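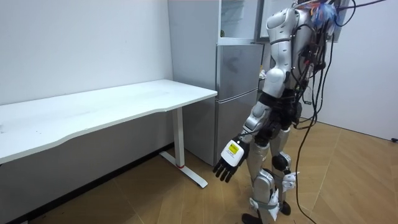
The humanoid at the desk, fridge behind.

Archive > Workshop list > Builds > Re: cable drag and the left-hand lean

Morning all,

Long one, sorry. Yiran asked a fair question in May and I said I would reply at the weekend, without saying which weekend.

Yiran Feng wrote:

> I've read your build notes twice and I still can't tell where the
> lean comes from. You say it drifts left when the arm comes
> up, but you also say the drift is there with the arm down if you
> wait long enough. Those can't both be the arm.
>
> Have you weighed the harness? Mine on the Roklow frame came to
> 900 grams with connectors, all of it hung off the shoulders, and
> I spent a month tuning ankle gains to fight what was basically
> a wet coat. Also, is the long cable still going to the floor? If
> it is, you have a robot on a lead and the lead is pulling.
>
> Y.

Yes, the long cable is still going to the floor. It comes down from the side and lies on the boards in a nice lazy curve, and I had persuaded myself that a lazy curve meant no load. Then I hooked the luggage scale on it at the shoulder end and walked the other end about the kitchen. Lying slack it reads next to nothing. Once the loop straightens and the floor starts to grip, it reads 500 grams, sideways, at the worst possible height. So, a lead.

I haven't weighed the whole harness, as that means taking it off, and the last time I took it off it went back on in a different order. I accept this is an argument for labels.

What I have done so far:

Moved the tie point. Everything used to leave the back at shoulder level and flop down the right side. I tried a second tie at the hip with a bit of slack between the two, and the slow drift with the arm down has mostly gone. It came back when I took the hip tie off again, so I'm fairly happy that half of your question is answered. The loops will stay as they are until I've got a proper clamp, because string isn't a long-term plan whatever my shed suggests.

Reset the ankle offsets. Sandberg's old script had them saved with the harness on, so every time I ran it I was loading a correction for a cable route I had since changed. Two bugs holding each other up. I've put them back to zero and am starting again.

Left the arm alone. The right one hangs by the hip and the hand does what it likes with its fingers, and for standing tests that's all I want of it. Reaching for the desk comes later. I did try one reach and it leaned into it with real enthusiasm. With the reach slowed to 12 seconds it stays up, though you could read the paper while you wait.

What I haven't sorted is the lean when the arm comes up. My money is on the Makov shoulder bracket, which has play in it that I can feel with two fingers. If anyone on the list has shimmed one, I'd like to know what with. I've used a strip of drinks can before now and was rather proud of it until it worked its way out and into the elbow.

On space: somebody asked off-list whether a kitchen is big enough. It is if you don't mind walking round the thing to get at the milk. The desk with the curved front was the only one that would fit along the wall, and the curve is handy – you can get the hips a bit closer before anything knocks. Chevron or herringbone boards are lovely and I wouldn't choose them for foot testing. The feet seem to slide more easily along the planks than across them, or I have started imagining things, which after 61 standing runs is possible.

I'd still like to do the overhead rail that Ondotstead drew up, with the harness going up and over on a trolley. It needs a ceiling fixing and a conversation at home, and I've costed only one of those.

Next job is the bracket, then the clamp, then I weigh the harness and Yiran gets to be right in grams. I'll post the logs once I've stopped naming them "new", "new2" and "newest".

Cheers,
R.

3 comments

shedfull: Brass shim, from the model railway shop. Cut it wider than you think and fold the ends over so it can't walk. Drinks can is too soft.

pk_lathe: Second the brass. Also check the bracket bolts before you blame the bracket. Mine had "play" for a year and it was one bolt.

Yiran Feng: 500 sideways is more than I'd have guessed. Please put the scale on it again with the hip tie fitted, before you touch the gains. And label the connectors.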